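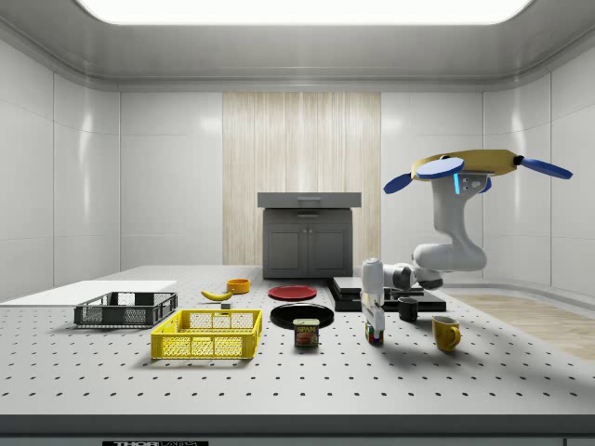 Folldale paper mill open day

The mill at Folldale opens its doors to the public once a year, and this time eleven of us from the local history group went along. The coach left late and the road over the top was slow with fog, so we missed the welcome talk and went straight in with the second party.

Our guide was Eino Saarinen, who has been at the mill since the old rag house was still standing. He took us first to the pulping floor, where bales of cotton linters are broken up in water. The noise is considerable and ear defenders are handed out at the door. The fibre is beaten for several hours, depending on the grade, and samples are drawn off during the run to see how quickly they drain. We each had a go with a jug and a sieve. Mine was too thin.

From there a metal stair leads to the machine hall. The present machine was put in second-hand and has been rebuilt twice. It makes paper at 70 metres a minute, slow by the standards of the trade, and the mill likes it that way for the heavier watercolour papers. The wet end was running cream stock while we were there. You can walk the full length on a raised gangway and see the sheet go from something like thin porridge to a dry reel at the far end.

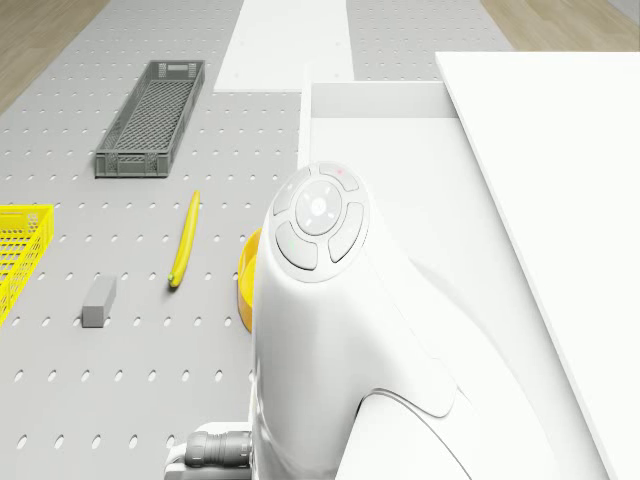
Tabletop and control cap, from above.

The vat room was the part most of us had come for. Two vats are still worked by hand, and Rocío Ponce makes sheets at the nearer one. She dips the mould, lifts it level, gives it a shake each way and passes it across to be turned out on the felt. A post of sheets goes under the press and is then carried up to the drying loft. She said the shake takes longest to learn and that cold water in January is the worst of the job.

The loft runs the whole length of the building under the slates. Shutters on both sides are opened or closed according to the weather. The ropes used to be cow hair – a few of the old ones are kept on a hook by the door – and the paper hangs in small groups over them until it is ready to be sized.

Vivek Katiyar looks after the archive, kept in what was the counting house. He had put out the order books and a tray of watermark designs in bent wire. One ledger lists 2,278 reams sent out by cart in a single year, with the carrier's name against each load. Several of us recognised family names from the village. Another book deals entirely with a quarrel over the height of the weir, and could fill an evening meeting by itself.

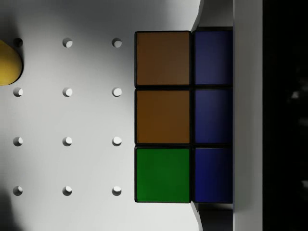
Vol. 25, No. 2

Lunch was soup and rolls in the canteen, paid for at the till. The shop sells offcuts by weight and these are good value if you are not fussy about size. I came away with a bag of rough white and some deckle-edged cards. Full sheets are dearer than in town, though the choice is much wider.

After lunch a few of the party walked up the leat to the sluice. The path is muddy past the second gate and boots are needed. The wheel pit has been cleared of rubble, but the wheel itself went for scrap long ago and there is only a painted board to show its size. The others stayed for the marbling session with Kamonchanok Jitpraphai and had sheets to take home between newspaper.

The mill is all stairs, apart from the shop, canteen and vat room, and anyone who finds steps hard should ask about the shorter tour when booking. Parking is in the field across the bridge.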